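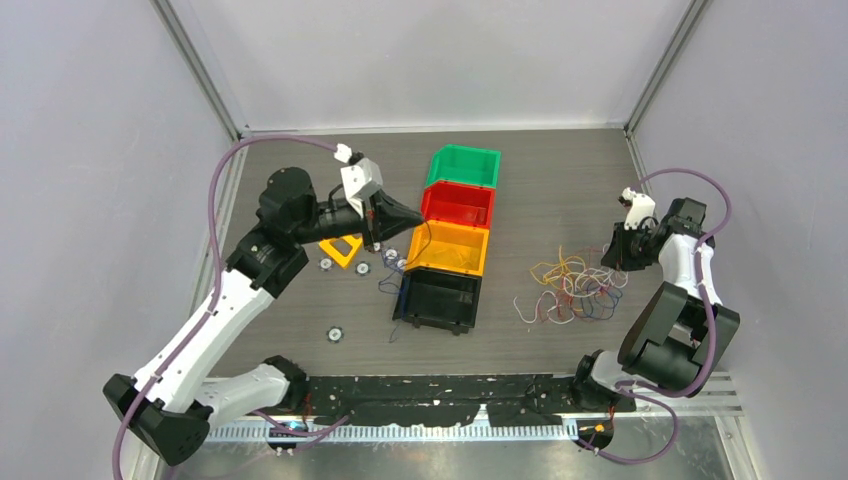
Nelli Lahtinen, bench lead, Varkside

Sorting wire offcuts into bins. Quick version, takes 30 minutes if the pile is bad.

Step 1. Line up the bins
Four plastic bins, one row, end to end. Green at the back, then red, yellow, black. Keep that order or people reach for the wrong one. Slanted lip goes toward you, easier to grab from.

Step 2. Sort the wire
One color at a time. Yellow wire in the yellow bin, easy. Blue goes in black, we dont have a blue bin. Red bin gets the red and clear stuff, white goes in green. Loose loops are fine, don't wind them tight. Anything hanging over the front edge, push it back in. Leave the chips on the table till last.
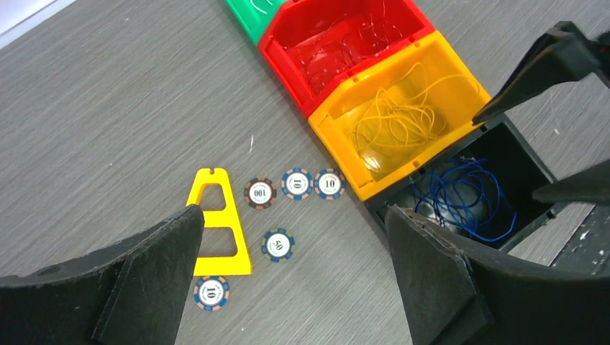
Step 3. Chips and labels
Pick the chips up by hand, never sweep them in with the wire. Then label each bin on the short side, marker is ok. Full bin? Tell Duygu Eren before you start a secnd one.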